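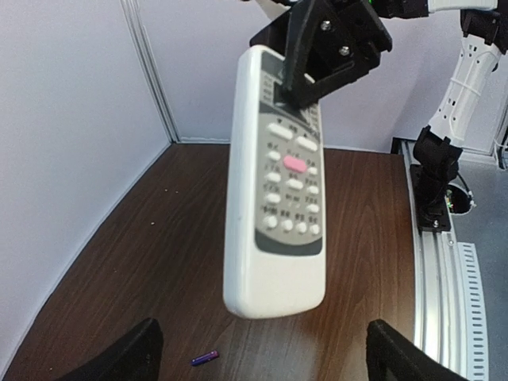
The white handheld remote, with its gray button panel and single pink button, above the brown wooden tabletop.

It has been the practice of this blog to report once each season on the state of the household, and the present entry concerns the handheld controls. Readers who came for the garden at Plostby are advised that it will be covered next month, weather permitting.

The household moved into the upper floor at Vavthorpe in January. The previous occupants left behind a wall-mounted air conditioner, a set of curtain rods, two lamps and a kitchen drawer containing nine remote controls. No list accompanied them. Four belonged to equipment that had already left the building. Two operated the same ceiling fan. One was for a television of a make not owned by any member of this household, and it has since been given away with a set of bookends.

The white remote is of the kind used for an air conditioner and has been assigned to the unit in the front room. It is long enough to be found under a newspaper, and its rounded lower end sits comfortably in the palm. The pink button is the only one on the keypad that can be located quickly in poor light. A guest who has never handled the remote before will generally try that button first, and the household has adopted the same custom.

The small labels beside the buttons are a weakness of nearly every remote in the drawer. Persons over a certain age in this household do not read them without glasses, and the glasses are kept in another room. It was therefore decided to write out the settings in ordinary use on an index card and to place it inside the cabinet door. The card has four lines: cooling for the afternoon, fan only for the evening, the overnight timer, and the setting for the spare room door left open. A fifth line, concerning the dehumidifying function, was removed after a disagreement about what it does.

The following arrangements are now in effect.

Remotes are to be returned to the shallow tray on the side table by 10 p.m. The tray was purchased at the Halvorsen shop during its closing sale and has a felt lining, which is wearing at one corner. The sofa is not an approved storage location. The windowsill was used for a short period in the spring and is no longer permitted, as the afternoon sun reaches it directly.

Batteries are to be replaced in pairs. Used and new batteries had been sharing a jar, and a good deal of time was lost testing them one at a time. There are now two jars. The one with the lid is for new batteries.

Cleaning is done on the first morning of the month with a barely damp cloth, followed by a dry one. A wooden toothpick may be used in the gaps between the buttons. Liquid cleaner should be applied to the cloth and never to the remote.

Several readers wrote after the last entry to recommend a single universal remote in place of the whole collection. The suggestion was taken seriously. A model was borrowed from relatives in Plernetcombe and kept for a fortnight. Its manual listed 354 codes, and an entire evening was given over to entering them. The television responded on the second page. The air conditioner responded to one code only, and then only to turn itself off. The universal remote was returned with thanks, and the original was put back into service the same night.

Five remotes now remain in the household, down from nine, and all of them have a place in the tray. The drawer in which they were found has been reassigned to dish towels. The unidentified sixth charger from the same drawer has been kept for the time being in the hall closet, in an envelope marked with a question mark. Any reader who has lived at Vavthorpe and recognizes a short black cord with a round plug is invited to leave a comment.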